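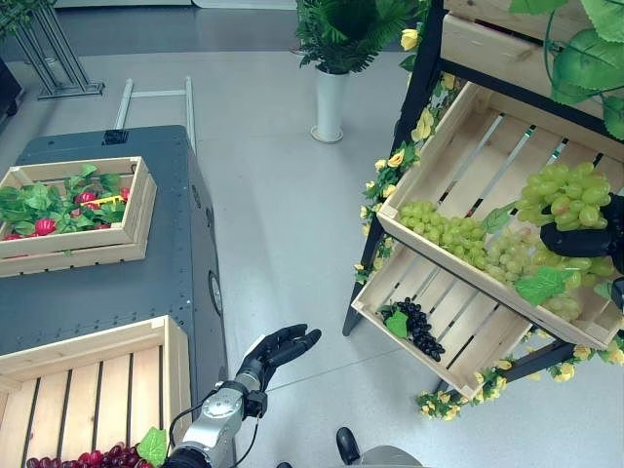

Wanted: People Who Don't Believe Grocery Store Claims

By Arturo Costa
August 2020
5 min read
74 shares | 9 comments

Every store in Otmont now has a sign over the produce telling you the fruit is "picked at its best." Picked when? Best according to whom? I have asked at the counter more than once and been told, politely, that it's on the sign.

So the Fistow Shoppers' Letter is looking for people in Otmont and Lovport to take part in a test of what these signs are worth. We have run this kind of thing before, on bread, and the results were dull in places and annoying in others. I can't promise the fruit will be any better. If you want to be told that your favorite store is wonderful, please don't apply.

What we want to find out

Whether people can tell the expensive grapes from the cheap ones once the label is gone. Whether "local" on a sign changes what people say they taste. Whether a crate and a few green leaves make shoppers willing to pay more for the same bunch. I suspect the answer to that last one is yes, and I suspect I would fall for it too. But a hunch of mine isn't evidence, and we have all read enough articles built on less.

What you would do

You keep a shopping diary for nine weeks. Each time you buy fresh fruit, you write down the store, the price, what the sign said, and how long the fruit lasted in your kitchen before you ate it or threw it out. Be truthful about the throwing out. In the bread test several people claimed never to have wasted a slice, and I don't believe them.

On five evenings you also get a box of unmarked samples left at your door. You taste them at home, fill in a one-page form, and mail it back in the envelope provided. There is no group session this year, for reasons everybody is tired of hearing. The samples are coded, and Mirko Testa, who packs them, won't tell me which is which until all the forms are in. I asked him to keep it from me. I'd rather not be trusted.

Who can apply

Adults who do at least half the food shopping in their home. You need to live in Otmont or Lovport and be able to take a delivery between 5 and 9 in the evening. Tell us about any food allergies before you sign up, even if you think they don't matter.

We can't take anyone who works for a grocery store, a fruit importer or an advertising agency, or who lives with someone who does. We also can't take anyone who runs a food blog. I'm sorry about this, a little. You don't need a trained palate. The people who told us they had one did no better with the bread than the rest, and they wrote much longer comments.

What you get

$74, paid by check after your last form arrives. If you drop out halfway you get half, and we won't chase you for a reason. You keep whatever fruit is left. You do not get a certificate or a tote bag.

Who pays for it

You should ask this about every study, so I'll save you the email. The money comes from subscriptions to the Letter, which has a little over 1,000 paying readers. Zuccaro Markets offered to cover the samples. We said no and are buying them at the register like everyone else, Zuccaro's included. They have been told they will see the results when our readers do.

Your name won't be printed. Your comments might be, so keep that in mind if you're planning to be rude about a particular store manager.

How to apply

Write to Fistow Shoppers' Letter, Otmont, attention Mirko Testa. Give your name, street address, a daytime phone number, and the names of the stores you use most. Then add a few lines about something a store told you that turned out to be false, and how you found out. We read those closely. "They all lie" is too short and I don't think it's true either.

Please don't send receipts yet. We'll answer everyone, including the people we turn down, though it may take us a while. The results will run in the January issue, whether or not they show anything.

9 comments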